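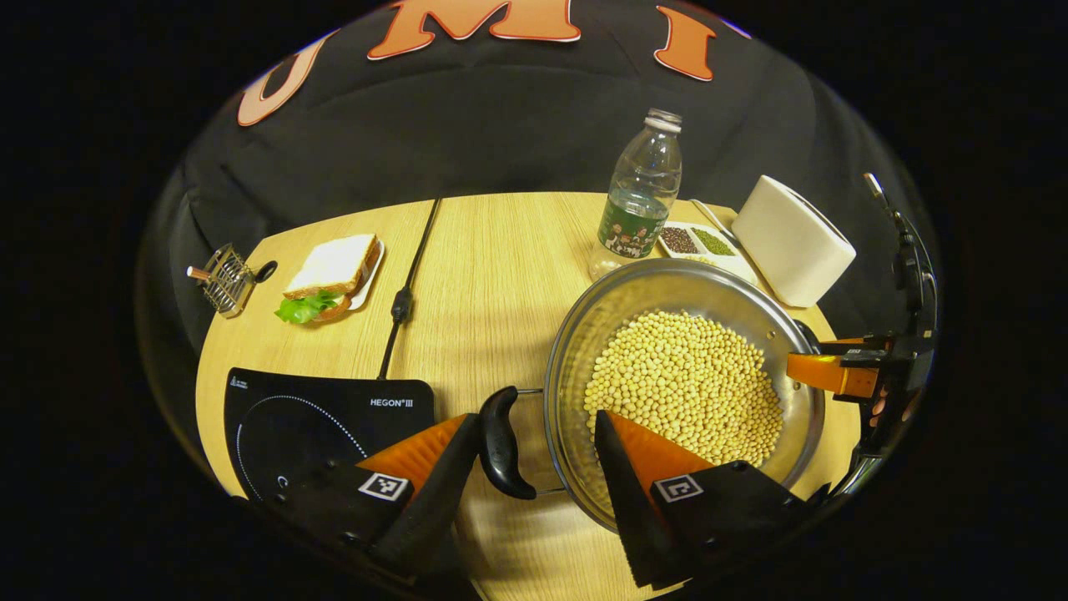
I have been collecting demonstrations with two hand-held grippers since October, after giving up on the leader arms. These are notes on what changed, what broke, and which of my earlier opinions I no longer hold. They assume you have read something on imitation learning and do not need the case made for it.

The old setup was ordinary teleoperation. Two small leader arms, two follower arms, joint positions copied across at a fixed rate. It works. The operator sits behind the followers, moves the leaders, and the recorded joint angles go straight into training with no translation step. Anything the operator manages to do is by construction something the arm can do. I underrated that property at the time and I miss it.

What I do not miss is the speed. Lifting a pot by its handle, moving it onto a cooktop and letting go took me 22 seconds through the leader arms on a good attempt. The same motion with a gripper in each hand takes 3. Over a day that difference decides whether you end up with a dataset or with a sore neck and a folder of half-finished episodes.

The task set

I call the current set Skiltska, after the directory it happens to live in. It is a tabletop kitchen set with a stainless steel pot, an induction cooktop, a toaster, a sandwich on a plate, a wire rack, a bottle of water, a divided tray of seeds and a spoon. Soybeans go in the pot. They stand in for food that would otherwise spill, stain or go off, and they give the pot some weight that shifts when it tilts. An empty pot is too easy. A policy trained on an empty pot learns to move it quickly and then throws beans across the room when you fill it.

Individual tasks are short. Pot to cooktop. Pot back to table. Spoon from behind the tray into the pot. Plate toward the operator. Each is recorded separately, then a smaller number of longer episodes chain two or more of them together. I tried recording only long episodes at first, on the theory that I could cut them up later. Cutting them up later cost more time than recording them, and my cut points were inconsistent from one evening to the next.

The round table was a deliberate choice. With the old rectangular desk I always stood at the same edge, and the policy picked up the edge of the desk as a reference for everything. It would approach correctly if the desk was where it expected and drift sideways if the desk was turned. A round top gives it less to hold on to. The black cloth does similar work for the background, although it has creases, and I would not bet that the network ignores creases.

Pose tracking and the markers

Each finger carries a square fiducial marker. The wrist camera sees both, and the distance between them gives the jaw opening. There is no encoder in the handle. I was skeptical of this and expected to add one, but the marker measurement is good enough for everything except very small objects. The seeds are the exception. The difference between holding one mung bean and holding nothing is below what the markers resolve, so I stopped asking for it and used the spoon.

Failures come in two kinds. The first is occlusion. If a marker goes behind the rim of the pot for more than a few frames, the opening has to be interpolated, and interpolation across a grasp is the worst place to have it. I now discard any episode where a marker is lost during closing or opening. Losing it in transit is tolerable, as the opening is not changing.

The second is glare. Polished steel reflects whatever is above it, and a bright patch next to a marker can wash out one corner. The detector then reports either nothing or, less often, a marker that is slightly the wrong shape. The second case is worse because it looks like data. I filter on the rate of change of the opening and throw out anything faster than a hand can squeeze. The glossy top of the cooktop causes the same trouble at shallow angles. Lowering the exposure fixed most of it and made the cloth completely black in the corners, which I do not mind.

Position comes from visual-inertial tracking on the same camera. It wants texture. A pale tabletop and black cloth do not offer much, and my first sessions had drift of a kind that was obvious as soon as I plotted the two hands together. They passed through each other. The large orange lettering on the backdrop turned out to be useful to the tracker, as it is high contrast and does not move. I now begin every session with a slow mapping pass that covers the letters, the objects and the table edge, and I relocalize against that map for each episode. If the map is bad, the session is bad, and no amount of cleanup has rescued one.

Two hands

Bimanual recording is where the hand-held tools are clearly better than the leader arms, and also where they let you cheat without noticing. My hands can cross. They can come within a finger's width of each other over the pot. My elbows go wherever they like. The follower arms cannot do any of that. Their bases are a fixed distance apart and the forearms collide long before the grippers do.

I lost an entire batch this way. The demonstrations looked excellent, tracking was clean, and when I ran them through the kinematics of the actual arms a large share were not reachable. The remedy is a feasibility check that replays each episode against the arm model as soon as it is saved. It takes longer than the episode itself, but I can be resetting the table while it runs. A failed check plays a low tone. After an evening of low tones you learn to keep your hands apart.

The checker is part of a small tool I named Tanguy. It does the replay, the marker filter and the bookkeeping, and nothing else. It does not label success. I label success by pressing a pedal at the end of the episode, and if I forget the pedal the episode is dropped. I have considered a default of success and rejected it. The episodes where you forget the pedal are the ones where something odd happened.

The handle

The pot handle deserves its own section. It is black, curved and attached through a thin metal bracket, and the fingers have to straddle it from above or from the side. From above, a parallel grip holds well until the pot tilts, and then the handle rotates between the pads. From the side it resists tilt but the near finger is very close to the rim and sometimes ends up overlapping it. My hands solve this by feel. I close, sense the handle start to turn, and adjust. None of that sensing is recorded.

The policy sees only that the gripper closed, paused, moved slightly and continued. Trained on enough of these, it learns to pause and move slightly whether or not the handle is turning. This is a well-known problem with demonstrations from a person who has information the robot lacks. I tried three things.

First, I wore thick gloves to dull the sensation. My grasps got worse and no more honest.

Second, I switched to a softer orange pad with more give, so that the visible deformation of the pad would carry some of the information. This helped a little. It also made the grip more forgiving for the arms, so I cannot say which effect I was measuring.

Third, I slowed down during the grasp only and looked at the handle through the wrist view, correcting only what I could see there. This helped the most. It is tedious, and it costs back some of the speed advantage, but the corrections in the data now follow something the camera can see. I recommend it over the other two.

Remote control, again

I have not thrown out the leader arms. They have moved to a different job. Once a policy trained on hand-held data runs at all, I let it run on the arms, and when it heads toward a mistake I take over through the leaders and finish the task. Those takeovers are recorded and mixed back in. They start from states that the hand-held demonstrations never visit, such as a gripper stuck halfway along the handle or a plate pushed near the edge.

Few of these are needed compared with the base set. For the pot task, 20 takeovers did more for the success rate than another evening of clean demonstrations. I would not draw a curve through that. It is one task on one table, and the takeovers were chosen by me at the moments I found alarming, so the sampling is hardly neutral.

Handover itself was harder than expected. When I grab the leaders they are not in the same pose as the followers, and any mismatch turns into a jump. The leaders are now driven to match the followers continuously, and there is a short blend when I take control. Before the blend was added I flung a spoon.

Resets

The unglamorous part is still the reset. After each episode the objects have to go somewhere new, and a person left alone will put them in nearly the same place every time. I now draw positions from a random list that Tanguy shows on a second monitor, with the tabletop as a circle and each object as a labeled dot. Following it closely is slow. I follow it for the object the task is about and let the others fall where they fall.

The power cord is the one thing I stopped tidying. Early on I taped it around the back. The policies then did poorly on any table with a cord across it, and most kitchen counters have one. Now it lies across the middle and gets moved along with everything else.

Where it stands

The set is at 3542 accepted episodes. The conversion script writes two formats, the plain one I use myself and the one that the Trevona loader expects. If you use the Trevona format, the gripper opening is in meters and the two hands are in the order left, right. An older export had them swapped. If your policy reaches for the pot with the wrong arm, you have the older export.

Next is the toaster. Pushing a lever down requires force, and the hand-held tools record no force at all. I have a load cell from an abandoned project called Sanby and will see if it fits under one of the pads without disturbing the marker. If it does not fit I will probably try the lever through the leader arms first and compare.

Last updated: November 2024

Contact | Copyright, all rights reserved | Back to top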